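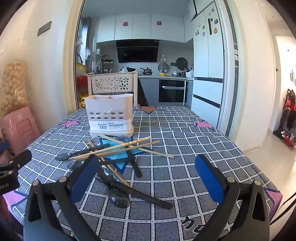

Arrumar os talheres de cozinha sem perder a paciência

Cá em casa, a gaveta dos utensílios era um daqueles sítios onde se metia a mão e se rezava. Pauzinhos, colheres compridas, espátulas, tudo ao molho, e a escumadeira sempre atravessada de maneira que a gaveta não abria (quem nunca?). Acabei por me render aos porta-talheres de bancada, e deixo aqui o que fui aprendendo, com a ajuda da minha vizinha Elsa, que tem muito mais jeito para isto do que eu.

Despeje tudo em cima da mesa

Mas tudo mesmo! Uma toalha aos quadrados como a minha serve perfeitamente, e os cabos pretos veem-se bem sobre o azul-acinzentado. Enquanto está tudo num monte, vá juntando os pauzinhos aos pares. Se sobrar algum com desenho na ponta e os outros forem lisos, procure-lhe o companheiro antes de desistir dele.

Lave o suporte antes de o usar

Um porta-talheres novo vem muitas vezes embrulhado em película. Tire-a toda, descole a etiqueta com água morna e um pingo de óleo alimentar, e passe-o por água com detergente. Prefiro os que têm furos, que deixam os cabos respirar.

Dois compartimentos chegam

Num lado ponho os pauzinhos e as colheres leves de plástico; no outro, as peças pretas de cabo comprido. Convém pôr as mais pesadas primeiro, encostadas atrás, senão o suporte tomba quando menos se espera.

E a madeira?

Os pauzinhos de madeira só entram no suporte bem secos. Deixo-os deitados num pano de um dia para o outro, e uma vez por ano, lá para setembro, vejo quais estão lascados e esses vão embora. A Elsa ainda os esfrega com meio limão e sal grosso, e olhe que ficam com um cheirinho muito bom.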